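4. Hanging the Maltska pendant lamp

Before you start with this chapter, the ceiling cable must already be prepared by an electrician as written in chapter 3. Read the chapter one time to the end and then begin with step 1. Two persons are needed for the steps 6 to 9. The shade is light, but it is wide, and one person on a ladder can not hold it and turn the ring at the same time.

CAUTION: Switch off the power at the breaker box, not only at the wall switch. Check with a voltage tester that there is no power in the ceiling cable.

4.1 Prepare the parts

1. Clear a table that is bigger than the shade and wipe it clean. Small grains of sand will make marks in the linen.

2. Wash and dry your hands, or put on the cotton gloves from the small bag. The natural linen takes finger marks easily, and they can not be washed out.

3. Lay out the parts from bag B: the ceiling cup, the Protitz hook, the cord grip, the shade ring and 3 screws with washers. The screws for the hook are not included, as every ceiling needs a different type.
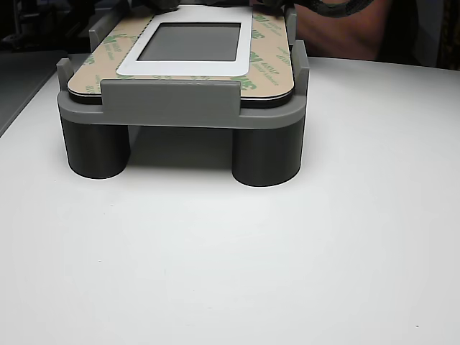 Fig. 4.1 Gray stand with black legs on a white tabletop.

4. Take the shade out of the box by the metal ring in the middle. Never lift it by the lower edge. The pleats are sewn by hand to the wire and can slide together if they are pulled on one side.

5. Let the shade stand open for two hours at room temperature. It was pressed flat in the box and the folds need this time to become round. In a cold season, when the parcel comes from an unheated truck, we recommend to wait until the next morning.

Note: Small knots and thicker threads belong to the linen. They are not a reason for complaint.

4.2 Decide the height

The cord is 1,050 mm long from the ceiling cup to the top of the lamp holder. It can be made shorter but never longer. Do not connect a second piece of cord to it.

Over a dining table, sit down on one of your chairs and let the other person hold the shade. The lower edge should be so high that you see the face of the person on the other side, and so low that you do not look into the bulb. In a hallway the lamp must hang higher than the tallest person in the house with a hat on, and the doors must open freely under it.
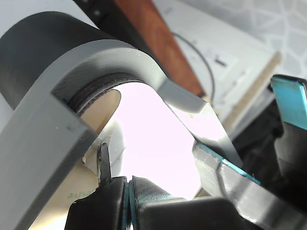
When you have found the height, mark the cord with a piece of paper tape at the place where it goes into the ceiling cup. Do not use a pen. The textile cover of the cord soaks up the ink and the mark will always be visible if you change the height later.

If the cord has folds from the packing, hang it over a door for one night. Do not use an iron.

4.3 Mount the lamp

6. Screw the Protitz hook into the ceiling. In a wooden ceiling, drill a small hole first. In concrete, use a plug of the right size for the hook. In plasterboard, use only a hollow wall anchor which is allowed for ceilings. Pull down on the hook with your hand. If it moves, take it out and choose another place.

7. Push the ceiling cup down on the cord, with the open side up. This step is often forgotten. If the cup is not on the cord now, you must open the connection again afterwards.

8. Hang the cord grip on the hook. The second person holds the lamp holder in the hand so that no weight is pulling on the wires.

9. Let the electrician connect the wires to the terminal block: brown to L, blue to N and yellow-green to the ground sign. If the wires in your ceiling have other colors, the electrician must measure them first.

CAUTION: The cord grip must carry the whole weight of the lamp. The wires must hang a little loose over the grip. If they are tight, make a new adjustment before you go on.
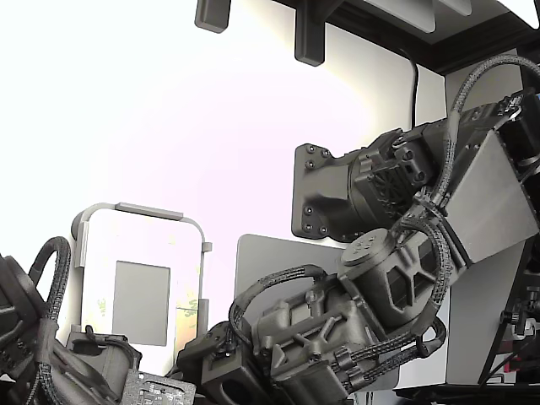
10. Pull the cord through the grip until the paper tape is at the opening. Tighten the small screw on the side of the grip. Lay the rest of the cord in a flat ring inside the cup, and do not make a knot.

11. Push the cup up against the ceiling and fasten it with the 3 screws. Tighten each screw a little at a time, in turns, or the cup will sit crooked. On an uneven ceiling there can be a narrow gap on one side. Do not try to close it with force.

12. Lift the shade over the lamp holder from below and turn the shade ring to the right until it stops. Hand-tight is enough. Pliers will crack the thread.

13. Put in the bulb. Use only an LED bulb with E26 base. A clear bulb shows the pleats as sharp lines on the wall, and a frosted bulb gives a softer light. Both are allowed.

14. Switch on the power and try the lamp.

4.4 If you use the Midel dimmer

The Midel dimmer is sold separately under part number 258 and replaces the normal wall switch. It must be installed by an electrician. Choose a bulb which is marked as dimmable on the package.

Turn the knob to the lowest position and wait a moment. If the light is blinking, open the front cover and turn the small white wheel to the right, one step, and try again. If you hear a weak hum from the dimmer at half light, this is normal. A loud hum means that the bulb does not fit to the dimmer.

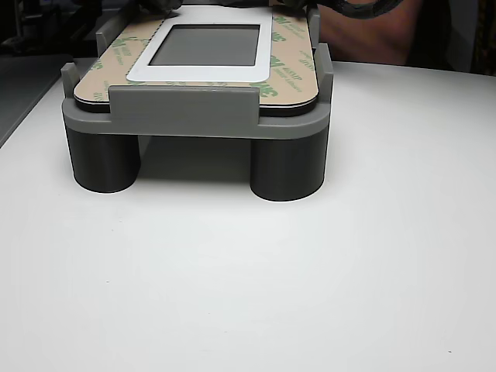
4.5 After the mounting

Shades that are a little crooked after the first hanging can be corrected with the fingers. Hold the ring still with one hand and bend the wire carefully, close to the middle and never at the edge. Wait one week before you do this, many shades find their form alone.

Dust the pleats with a soft dry brush, from the top down. Do not use water, stain remover or a vacuum cleaner without a brush.

Keep the box if you have the space. For a repair, the shade must be sent in its original packing.

Spare parts for bag B can be ordered from Wikström, customer service, Roya Salehi. Please write the article name and the color of the cord.

Text and assembly check: Kjell Forsberg
Edition 2, May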